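Sorting Layouts for Small Play Blocks
Project report, Naledi Mthembu and Venkatesh Mathew
14/06/2026

3. Layout surface
The blocks were laid out on a wooden board placed over a perforated blue work surface. The board gives a flat, pale background against which the colors separate well. Blocks were used in blue, green, red and yellow, with shapes including a triangular prism, a cube, cylinders, a star and a heart.

Two starting layouts were compared. In the spread layout, blocks do not touch. In the cluster layout, most are pushed together and at least one is left apart.

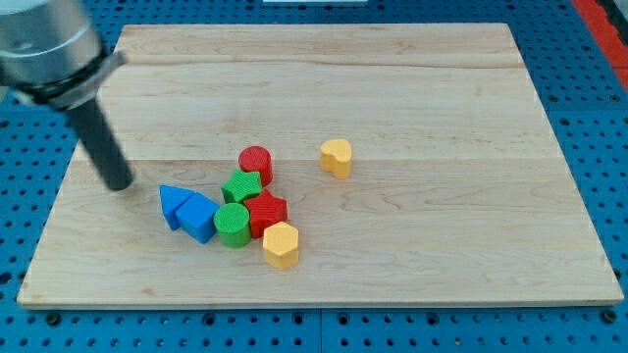
The cluster layout was harder to sort by shape. Faces that touch hide part of the outline, and a tilted cube can be taken for a prism when seen from a low angle. Color was less affected - neighbors of the same color were the main source of error.

Of 832 recorded placements, 703 were correct on the first attempt. In 31 of the remaining cases the shape was right and the color wrong.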